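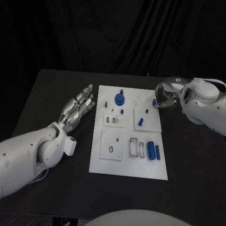
Can I wash wool blankets at home, or must they go to the dry cleaner?

Most wool blankets can be washed at home in cool water with a mild soap, if you are patient with the drying. The label decides. If the label says dry clean only, I follow it, even when the blanket looks strong.

This question comes to our newsletter every winter, and this year it came early, already in May, when people in Skitatley took their blankets out of the cupboards and found that they smelled of the cupboard. I answered a few of you by email, but my answers became longer each time, so I put everything together in this item.

First, please ask yourself if the blanket needs washing at all. Wool does not hold dirt the way cotton does. In my family we washed the heavy blankets once a year, and in some years we did not wash them. A blanket that smells a little closed can hang outside for an afternoon in the shade, on a dry day with some wind, and in the evening the smell is often gone. Strong sun is not so good, the colours become pale. If there is a small spot, I clean only the spot with a damp cloth and one drop of soap, and I press the cloth on it. Rubbing makes the wool go into felt, and then you have a hard patch where before you had a stain.

If you decide to wash, choose the day well. I look at the forecast and I want two dry days together. A double bed blanket is very heavy when it is full of water, and it dries slowly in our winter. My neighbours in Edine, up on the hill, have better wind than we have and they can start later in the morning. Down here by the river I like to have the blanket out before nine o'clock.

For the water, cool is correct. I learned the washing from my grandmother, who used the bathtub, and I still use the bathtub for the big ones. Fill it with enough water to cover the blanket, mix the soap in the water first, and then put the blanket in. It is important that the soap is made for wool. The ordinary washing powder is too strong, and anything with bleach or enzymes should stay on the shelf. I use a liquid called Cavora, which I buy at the hardware shop and not at the supermarket, but any plain wool wash will do the same work. One capful is enough. With more soap you will only rinse for longer, and the rinsing is already the tiring part.

Push the blanket down with flat hands and leave it for 15 minutes. Do not twist it and do not lift it by one corner, because the weight of the water will pull it out of shape. Then let the water go out, push the blanket gently against the side of the tub, and fill again with water of the same temperature. This last point many people forget. A sudden change from warm to cold, together with movement, is what makes wool shrink. Repeat until the water stays clear. My striped blanket usually needs three rinses, and the old grey one needs four.

Some of you asked about the washing machine. If the machine has a real wool program, and the label permits it, you can use it for a single blanket. I would not put two together. Check also the weight that the machine permits for this program, it is often much less than for cotton. A slow spin of 800 turns is the most I would use for a blanket, and for a loose weave I go lower. Our machine at home is an old one and its wool program is rather rough, so I use it only for the spinning - this saves my back, I must say.

If you have no machine for spinning, roll the blanket in two or three large towels and kneel on the roll. Change the towels and do it again. It looks a bit silly but it takes out a lot of water.

For drying, flat is best, but I know that few people have a place big enough. I hang mine over two lines, with a space between them, so that the weight is shared. No pegs at the edge, please, they leave small ears that do not go away. Turn the blanket at lunch time. When the evening comes and it is still damp, bring it inside and put it over a drying rack, in a room with the window a little open. The tumble dryer is not for wool.

When it is completely dry you can brush it softly in one direction with a clothes brush, and it will look fuller. Then wait one more day before you fold it away. Wool can feel dry on the outside and be damp in the middle, and a damp blanket in a closed chest is a sad thing to find in autumn.

About moths, I received also a few letters. Moths like wool that has food or skin on it, so a clean blanket is the first protection. I keep mine in cotton bags with cedar pieces, and I rub the cedar with sandpaper when the smell becomes weak. Lavender smells nice, but I do not trust it alone. If you already found holes, put the blanket in a closed plastic bag in the freezer for 5 days, take it out for one day, and then put it back for 5 more.

For those who have blankets from the old Tedesco mill, with the green border, a small warning. The green can run in the first wash. Test a corner with a wet white cloth before you put the whole blanket in the tub, and if the cloth becomes green, take it to the dry cleaner on the main street and tell them about the border.

Next time I will write about feather pillows, for which I have already three questions waiting. If you have one more, please send it before the end of the month.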